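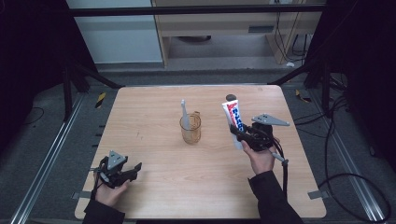
Toothbrush in the cup, toothpaste on its way.

I will argue with anyone, at any dinner, that the best storage in a bathroom is a plain cup. I have owned the alternatives. There was a Trundura wall rack with suction feet that let go at night, and a drawer tray with 10 compartments, every one slightly too short for a toothbrush. All that engineering, and I went back to a cup!

A cup asks so little. You drop the brush in, you drop the tube in next to it, and the sink is clear. It moves when you want to wipe underneath. You can rinse it in seconds, and when you go away for the weekend it waits on the shelf without a single screw in the wall.
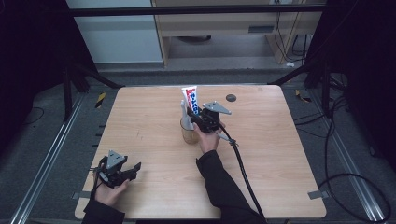

I feel strongly about the tube standing up, too. Cap down, always — the paste settles toward the opening and you stop wrestling with the last week of it. A tube lying flat on the edge of the sink gets squeezed in the middle and knocked to the floor, and I lived that way for years. 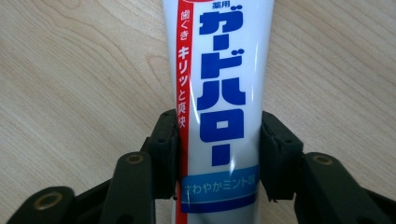

And stand it with the printing facing out! Toothpaste tubes are cheerful things, all red stripes and big blue letters, and mint is a fine word to read at six in the morning. Why hide that in a cabinet? Put it in a clear cup and let it brighten the room a little while you brush.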